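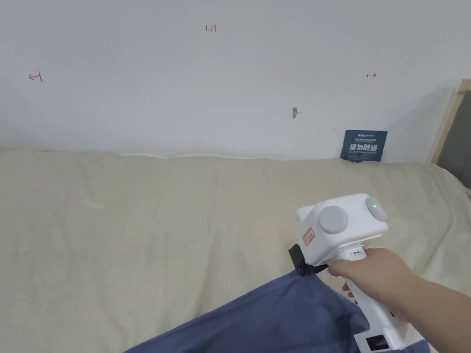
Jellach, the lighter maker from Illdale, will bring its liquid fuel model Silent back to the shops in March. The body of the lighter is still brass, but the nickel finish of the old version is gone and there are now two colors, sand and dark blue. The dark blue is a deep one, close to the fabric in the photo, where one corner is pinched and the rest hangs down over the beige mattress. Both colors are baked on in two layers, and the company says that the paint will wear through at the edges after some years of daily use. Owners of the old Silent may remember that the nickel did the same.

The name comes from the lid. Most lighters of this type close with a loud click, and many people buy them for this sound. The Silent has a small leaf spring of softer steel under the hinge, and a thin cork ring sits where the lid meets the case. It closes with almost no noise. The first version had a leather ring in this place, but leather dried out and became hard, and after one winter many lids began to click like any other. The cork can be changed at home with a pair of tweezers. Two spare rings are in the box.

The inside unit is new. Jellach used to make it by hand in the back part of the Illdale workshop, with the chimney soldered to the tank. The new unit is pressed from one sheet of stainless steel and comes from Beyene, a supplier that also makes wicks and flint tubes for other brands. It is a little taller than the old one, so it will not fit into a Silent from the first series. The company got several letters about this already when the drawings were shown last year, and it has decided to keep the old unit as a spare part. There are 789 pieces of it in stock, and no more will be made when these are sold.

"I would like to give the people one part for everything, but the old case is too short and I cannot make it longer," said Liam Ashworth, who leads the workshop. "If you have the first Silent and it works, keep it. Change the wick, change the cotton, and do not fill it too much."

The tank holds fuel for eight to ten days if the lighter is used often. When it lies in a drawer, it will dry out in two weeks, the same as other lighters without a sealed tank. Jellach tried a rubber seal around the bottom of the unit and it made the fuel last four days longer, but the rubber became soft from the fuel and left a black line on the brass. This idea was dropped. For people who travel, there is now a separate brass capsule with a screw cap, made to hang on a key ring, with enough fuel for one filling. It must stay at home when you go by plane.

The flint wheel is also different. It is two millimeters wider and the teeth are cut at an angle, so the thumb does not need to press so hard. In the test series of 106 lighters, given to regular customers last fall, the most frequent complaint was about the wheel of the old type, and the change was made after these tests. Some testers also asked for a second hole in the chimney on the hinge side, for better burning in light wind. The new unit has it. In strong wind the flame still goes out — this is a pocket lighter and it was never sold as a storm model.

Each lighter weighs 68 grams without fuel. It comes in a flat cardboard box with one flint already inside and five more under the felt. Fuel is not included. The bottom is left without paint, so there is place for engraving, and the workshop will engrave up to 20 letters without extra cost if the order is made directly. Engraving takes ten working days.

The first series of the new Silent has 1,151 pieces, most of them in sand. Shops that carried the old model will receive their part first, and what remains goes to direct orders. A second series is planned for the fall if Beyene can deliver enough units. The price was not given yet, but Ashworth said that it will be higher than before, mainly for the brass. The spare units for the first Silent can be ordered now, with a limit of two per customer. Old lighters are still taken for repair in Illdale — please send them empty, with the flint removed, and write your return address inside the box as well as outside.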